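Re: [shop-automation] Second arm this year, or wait?

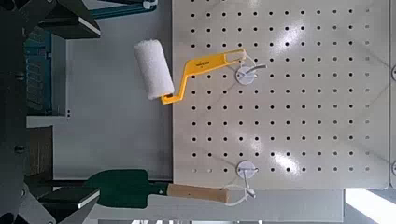 Count me in for buying this year! The pegboard work has me convinced. Hanging tools are a great test for us, with a paint roller and a garden trowel asking for very different grips, and I'd love to have two stations going in parallel.

On February 8, 2026, the Meltcombe bench wrote:
> We have 700 left in the small parts line and nothing set
> aside for fingers or hooks. Can the second arm wait until
> the Grandeck quote comes in? Also, does anyone know what
> spares cost us last year?

Spares first: 203 for the year, nearly all of it gripper fingers and pads. With two arms I'd plan on double that, so 700 covers us with room for hooks. Enano sells the white ones in bags of 22 and I think one bag is plenty - we keep moving the same few up and down the board anyway.

Please don't hold everything for Grandeck. Their quote is for the rail and the frame, and we can order the arm separately. Workneh told me lead time is roughly 95 days, so an order placed in February still gets us running by early summer.

One thing I'd add to the list is a matte pegboard panel. The glossy white throws a lot of glare under the overhead lights and I'd like to compare the two. It's a cheap item and I'm really curious!

I can put the order sheet together if the Meltcombe folks send me their part numbers.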